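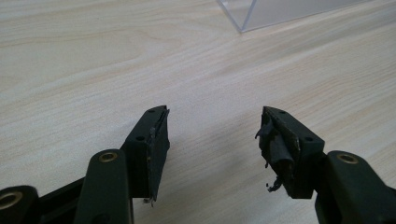 pale wood, clear box

ok a little thread on learning to write by hand again at my age, bc a few of you asked

I signed up for the Parnden letter swap in April. 12 letters, all to strangers. my first one took 2 evenings and looked like a spider fell in the ink

my pen pal is Aminu Babalola and wow, his handwriting! he writes 300 words on one side of a card and I can read every single one
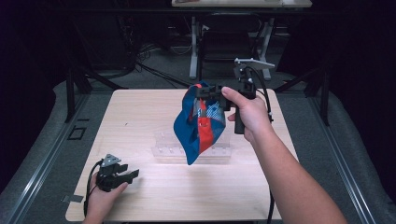 2 min read

things that helped me: lined paper under the plain sheet, slowing way down on the letter r, and quitting my old habit of drafting on my phone first (it makes everything sound like an email)

still can't do a capital Q. I just avoid it. sorry to anyone named Quentin

next swap sign-ups are on the Parnden page, come write to me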